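Home Guides Photographers Forum Sign in

How to keyword and caption your stock photos so buyers can find them

2020-03-08

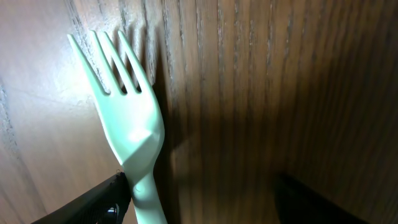
Ardalan Tabrizi wrote in after the last guide to say that he'd uploaded 200 pictures to Drasora in January and sold hardly any, and could it be the captions? It could! I had a look through his portfolio and the photos are lovely, but half of them were called "Nice view" or "Street 4". Buyers type plain words into a search box, so those are the words you want to give them.

Grab a coffee and open your ten weakest files (start small, it's much more fun that way).

1. Write the title first. One sentence, present tense, subject up front. "Stone lighthouse on a grassy headland at dusk" beats "Evening magic" every single time.

2. Add the place, from small to large. Town, region, country. If you're not certain which bay or which church it is, check a map before you type it. Wrong place names get files pulled.

3. List the obvious keywords. Colour, season, weather, time of day, main object. Use the everyday word, then the fancier one: boat, then vessel.

4. Now the ideas. Solitude, holiday, travel, heritage. Keep these to a handful -- I used to pile on everything I could think of and my files turned up in searches where they had no business being.

5. Put the strongest words at the front. Nivus gives extra weight to the first few and lets you drag them into order, and it's a really satisfying little tool once you get going. On Drasora you have to retype them, sorry.

6. Say what format it is. Photo, vector or illustration. Tick "copy space" if there's a clear area for text, because designers filter by it constantly.

7. Read it all back out loud. You'll catch "harbor" and "harbour" both sitting there, and you should keep both! Buyers spell it either way.

My own best seller is file 3910, a foggy ferry dock. It sat there for ages with a one-word title. I rewrote it with 39 keywords one rainy evening and it's now been downloaded 209 times -- same photo, same size, same price.

Save your keyword sets as you go. A good coastal set can be copied across to a whole shoot, as long as you go back and fix the details for each file.

Related guides
Model releases without the headache
Vectors for beginners: exporting from Charbonneau
Standent batch uploader, step by step
Editorial or commercial? Picking the right licence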